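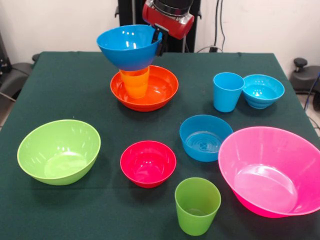 A release date is the first piece of casting a studio does, and it usually gets done before anyone has read the script. Think of the calendar as a fixed number of slots: you can move a film out of one, but it has to land somewhere, and the somewhere is often taken. Our case for this unit is Grulgate, a star vehicle announced for a holiday opening on 724 screens and finally released in March on 525.

What happened in between:

1. Bratus, the distributor, claimed the holiday with a poster. The poster had a date and a pair of sunglasses. No plot was attached.

2. A rival film, Tully, claimed the same weekend. Both sides said there was room for everyone - the traditional opening shot of a date war. 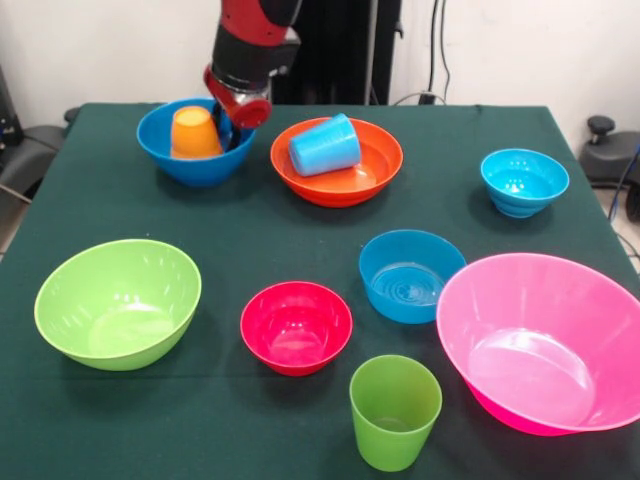 3. Grulgate blinked. The press note blamed visual effects, in a family drama set mostly in a kitchen.

Terms to know

Clash: 2 big films opening together. Fans count screens, theater owners count popcorn.
Solo release: a weekend with no serious rival, or one whose rival you've agreed not to mention.
Holdover: last week's hit, still sitting on your screens.

For next class

Read the Grendulside chapter, pages 233 to the end. Bring one postponed movie and its official excuse. "Creative reasons" will not be accepted without evidence of either.

Comments

filmnotes_b: is the popcorn thing on the midterm
rowG: I saw Grulgate. Should have kept moving it.
midterm_panic: which edition has the page 233 one? mine ends before that

Course office: Room 233 | © Film Business Handouts | Back to top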